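Keeping Old Desktops in Service: An Interview with Tracey Tapley

Tracey Tapley manages equipment for the Flesden library district, which runs 100 public desktops across seven branches. Most are well past the age at which an office would replace them. She spoke with Roy Wainwright about how the district decides what to keep, what to repair and what to send to recycling.

The district does not replace by age. Tapley's office keeps a log for each machine, and a desktop is reviewed when it has generated three service tickets in a budget year. "Age tells you very little," she said. "We have two machines at the Harasym branch bought on the same order. One has had a single keyboard swap. The other has had a power supply, a drive and a fan."

Review means a bench inspection with a spending limit. The limit is $40 in parts per machine, set in April when the budget is adopted. Labor is not counted against it. Tapley acknowledged that this understates the true cost. "It's a bookkeeping choice. The staff hours are already paid for. If we billed them to the repair, we would scrap nearly everything, and we would have nothing to replace it with."

The most common complaint at the public desks is slowness, and she treats the word with caution. Patrons use it for a failing hard drive, a saturated network connection and a browser with too many tabs open. Her staff are asked to record what the patron was doing and at what time. At the Plorkeck branch, the log showed that complaints clustered in the hour after school let out, and the fix was a change to the wireless settings. No desktop was opened.

Heat is the second category. Public machines sit in cabinets with poor airflow, and lint collects in the heatsink fins. Staff clean the fins first and then compare temperatures under load. Only if the reading remains high does the cooler come off. "Once you lift the cooler, you have to renew the paste," Tapley said. "Clean both surfaces, apply a small amount, tighten the screws in a cross pattern. It's a short job, but I don't want it done out of habit."

She is less patient with memory upgrades. The district tried them on five machines at the Pridik branch and found no change in ticket volume. Solid-state drives, by contrast, ended most slowness complaints on the machines that received them.

Retired desktops are stripped before recycling. Drives are wiped and logged, and usable processors, memory and power supplies go to a parts shelf — sorted by model, with the pull date on the bag. Anything still on the shelf after two budget years is discarded.

Asked what she would change, Tapley named the cabinets. "Cut a vent in the back panel. I have put that in the budget request every year."
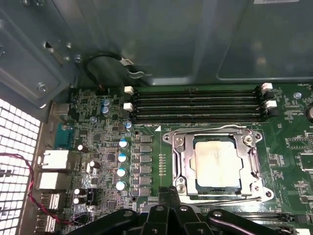
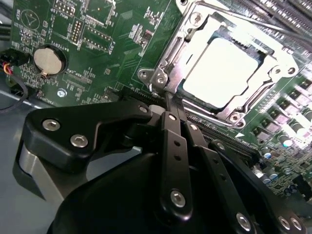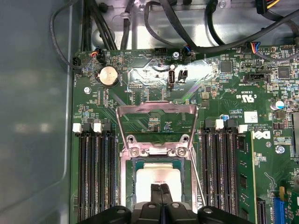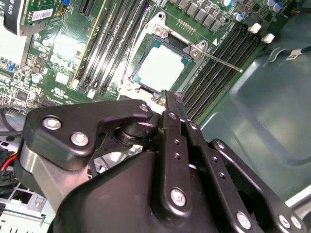 Desktop motherboard with the processor in its socket and the cooler removed.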